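How a Room Takes the Bass Out of a Record

Low Frequencies, Small Venues and the Trouble with Concrete

Trukcombe has one basement club with a permanent sound system, and for its first two years the room had no kick drum. The drum was on the records. It came out of the speakers. At the spot where most people stood, between the bar and the second pillar, very little of it arrived.

The club is called Piras. It holds 500 people, has a concrete floor, three concrete walls and a fourth wall of painted block, and a ceiling low enough for a tall person to touch. Rooms of this type are common in dance music because they are cheap and the neighbors cannot hear much through them. They are also hard to fill evenly with bass.

The cause is simple enough. A tone at 50 hertz has a wavelength of nearly 23 feet. When the distance between two hard parallel walls is half that length, or a multiple of it, the sound leaving the speaker and the sound coming back off the far wall settle into a fixed pattern. At some points they add, at others they cancel. Walk across the floor while the tone plays and the bass will swell, vanish and come back. These patterns are called room modes, and every room has them. In a hall they are packed so closely together that the ear does not pick them out. In a basement there are only a few below 100 hertz, and each one is plain to hear.

Thulani Mabaso was hired to look at Piras in April. He had worked on touring systems before moving to fixed installations, and his first request was for the room with no one in it, at nine on a Tuesday morning, with the ventilation off. He measured at 23 positions on a grid across the dance floor, at head height, using a slow sine sweep from 20 hertz up to 1,000. The sweep takes longer than pink noise and is unpleasant to stand through. It gives a cleaner result in a room with a long decay.

The plots showed a dip at 49 hertz, deepest in the center of the floor. Most of the kick drums played at Piras have their weight between 45 and 60. The resident DJs had been adding bass at the mixer to make up for it, which pushed the amplifiers into limiting and made the corners of the room close to unbearable.

"You can't equalize a null," Mabaso says. "You put in twice the power and you get twice the cancellation. The people in the corner get all of it."

The point is worth dwelling on, as it runs against what many promoters are told. Equalization changes what leaves the speaker. Where a room adds energy at a given frequency, a matching cut will bring it down, and this works well. Where the room subtracts, a boost feeds both halves of the subtraction. The remedies left are to move the source, move the listener or change the walls.

Moving the listener was ruled out. The bar cannot be relocated without new drains.

Changing the walls was looked at in some detail. Porous absorbers, the foam and mineral wool panels seen in studios, do little at 50 hertz unless they are several feet deep. A tuned membrane absorber is thinner. It is a sealed box with a flexible front, sized so that the front moves at the problem frequency and turns that motion into heat. Mabaso priced eight of them from a maker called Dilex. They would have worked. They would also have cost more than the speakers, and taken enough floor to lower the legal capacity of the room.

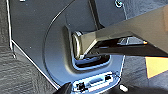
That left the source. Piras had been built with two stacks of subwoofers, one on each side of the booth, which is the layout most people picture when they think of a club. Two separated stacks make a further problem on top of the room modes. Along the center line the paths from left and right are equal and the bass is strong. A few steps to one side the paths differ, and at certain frequencies the stacks work against each other. The result is a strong alley down the middle and weaker bands beside it. In this room the alley fell on the same line as the null, so neither pattern was obvious to anyone walking the floor.

The new layout puts all the front subwoofers in a single row under the booth. A smaller pair stands at the back wall, delayed and inverted in polarity, and set to meet the front wave as it arrives. The rear pair adds no loudness. Its job is to soak up the wave before the wall can return it – in effect, an absorber made of loudspeakers. The method is well documented for rectangular rooms and less reliable in others. Piras is close to rectangular if the pillars are left out of the calculation, and at these wavelengths they can be.

Processing is handled by a Vevari unit in a locked rack behind the booth. The lock matters. Delay and level on the rear pair have to be right to within narrow limits, and a guest engineer who hears bass boxes behind the crowd with their polarity flipped will tend to assume a wiring fault and correct it. This happened once, during the second week. The dip came back within the hour.

Measured again on the same grid, the spread in level at 49 hertz fell from 21 decibels to six. Decay time in the low band is down by nearly half, and it was the decay that the DJs remarked on first. Fast drum patterns had been running together, each hit landing on the tail of the one before. Mixing two records with busy bass lines was mostly guesswork, done on headphones.

Some faults remain. There is still a buildup in the corner by the cloakroom, and the booth itself, directly above the row of subwoofers, shakes. Turntables are now on isolating feet over a slab. The monitors have been rolled off below 80 hertz, a change that two of the residents dislike.

A full room also behaves differently from an empty one, though less so in the bass than people expect. Bodies absorb well from the middle frequencies up and hardly at all at 50 hertz. Mabaso keeps two presets for this reason, one for the first hours and one for after midnight. The difference between them is all above 500 hertz.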